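Washing up in a tub, and other things I do with plates

My kitchen in Niltstead has one sink, and it's the size of a bread bin. When I moved in I sulked about it for a good month, then my neighbour Orysia gave me a plastic basin she'd had under her laundry trough and told me to stop whingeing. I've washed up that way ever since, and I reckon I use half the water I used to.

Pick a basin with straight sides

Round tubs look lovely in the shop but plates slide down the curve and end up in a heap. A rectangular one lets you stand them on edge and lean them against the end. Measure your biggest dinner plate before you go shopping, too. I bought a cute little Fabbri tub and couldn't get a single dinner plate to sit in it, so now it holds pegs.

Stand them up, don't stack them

Stacked plates trap all the grease between them and you end up washing the same bit of gravy four times. Stand them up with a gap in between and the suds get down both sides. I put the one at the back in first and lean it, then tilt the next one in front, and leave whatever's waiting its turn flat on the bench next to the tub. If they're odd plates from different sets (mine nearly all are!) put the ones with painted rims where they won't knock against anything. 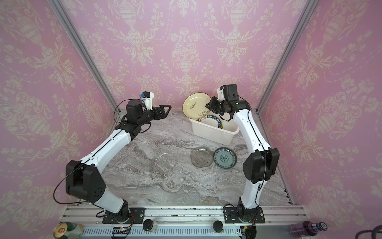

Go easy on the painted ones

I've got a soft spot for plates with a bit of pattern, a sprig of green or a blue rim, or some writing running round the edge. Most of them come from the Prulovska op shop and heaven knows how old they are. Hand-painted decoration can wear off if you go at it with a scourer, so I use a soft cloth and ordinary detergent, and I don't leave them soaking overnight. For tea stains, make a paste of bicarb and water, rub it on with a fingertip and rinse. I drink enough Tetley to have tested this thoroughly. Keep it off any gold trim, though — I lost the shine on a favourite saucer that way.

Protect the benchtop

If your bench is real marble, wipe up lemon juice and vinegar straight away or you'll get dull spots. A marble-look top is usually more forgiving, but the rough foot on the underside of a plate can still scratch it. Lift, don't drag! My mate Lieven Postma keeps a folded tea towel down for the waiting plates, and I've pinched the idea.

Drying and putting away

Once they're rinsed I stand them in the rack with the fronts all facing the same way and leave them while the kettle boils. A quick wipe around the foot of each one catches the drip that always ends up in the cupboard. Good plates get a square of paper towel between them in the stack. The everyday ones can fend for themselves.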